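4. Recording two-handed cloth demos (Flitard task set)

Read section 3 first if your grippers aren't paired yet. Unpaired grippers will still record but the timestamps drift and the session is useless for training.

4.1 Before you start

1. Clear the work area of the table. Cups on the far side are ok, anything within reach of the cloth is not.
2. Charge both grippers. Below 38 percent – swap the battery, don't risk it.
3. Open the Tidard recorder, pick "cloth, two hands", set the episode limit to 300 seconds.
4. Throw the cloth down from shoulder height. Do not arrange it.

Note: step 4 matters more than it looks. In the April runs we let people lay the cloth half flat and the policy learned nothing about messy starts. Laiba Warraich reran the set with thrown starts only, 200 episodes, and first-grasp success went up to 41 percent on the Stanciu arm. Still low. Better then before.

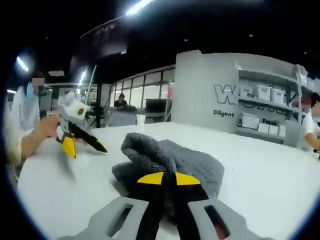 First contact is the part of the episode the model gets most out of, so go slow there. Come down with the fingers slightly open and press untill the pads meet the cloth, then close. With dark fleece like the gray towel, the yellow fingertips stand out well against the fabric and the contact labels are easier to check afterwards. Keep the other gripper up off the table until you know where it's going. Tall rumpled part first or flat part first, either is fine – but don't switch halfway through an episode.

4.2 During the episode

5. Press record. Wait for the tone.
6. Grasp, lift, pull apart, lay down. One smooth pass if you can.
7. Dropped it? Keep going. Regrasps are good data.
8. Both grippers flat on the table to end. Press stop.

CAUTION: keep fingers and loose sleeves clear of the jaws. They close fast.

CAUTION: do not wipe the lens mid-episode. Stop, wipe, start a new one.

4.3 After

9. Mark the episode keep or discard straight away. Not at the end of the day.
10. Upload to the Poltent folder. Check the file size isn't zero.

Episodes cut by the time limit go in as "partial". Don't delete, we use them for the failure classifier, see section 6.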